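Relatório de progresso: ensaios de durabilidade de juntas de vedação em contadores de água
Projeto Tindall, período até março
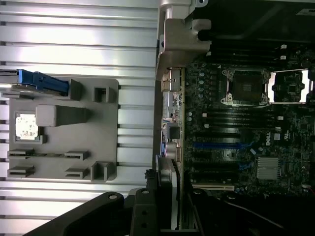

O período abrangido por este relatório corresponde à segunda fase do plano de trabalhos aprovado. A campanha de envelhecimento acelerado decorreu no laboratório de Bernstead, sob coordenação de Niamh Lynch, com juntas de EPDM de dois fornecedores. Foram ensaiadas 852 amostras, das quais 300 em água clorada e as restantes em água sem desinfetante residual.

A temperatura dos banhos foi mantida a 60 °C. A dureza Shore A foi medida no início, a meio e no fim da exposição. A deformação residual por compressão foi determinada apenas no fim, após 30 minutos de repouso à temperatura ambiente. Os provetes do lote Ovon apresentaram maior dispersão de resultados em água clorada, sobretudo nas secções mais finas. O lote Flollen manteve-se dentro da tolerância definida no caderno de encargos.

Registaram-se dois desvios ao plano. A calibração do durómetro foi adiada e obrigou à repetição de uma série completa. A entrega do segundo lote de juntas chegou com documentação incompleta, sem indicação do ciclo de vulcanização; Katsuhiko Oshima solicitou os dados em falta ao fornecedor e aguarda resposta.

A execução financeira acompanha o previsto, com exceção da rubrica de consumíveis, onde a repetição da série gerou um acréscimo já compensado por transferência da rubrica de deslocações. Não se pede reforço de verba.

Na fase seguinte serão iniciados os ensaios com ciclos de pressão. O protocolo está em revisão por Liis Tamošiūnaitė e falta fixar a frequência dos ciclos e o critério de fuga admissível. Os quadros de resultados por lote seguem no anexo B, e a lista de equipamentos com os respetivos certificados no anexo C.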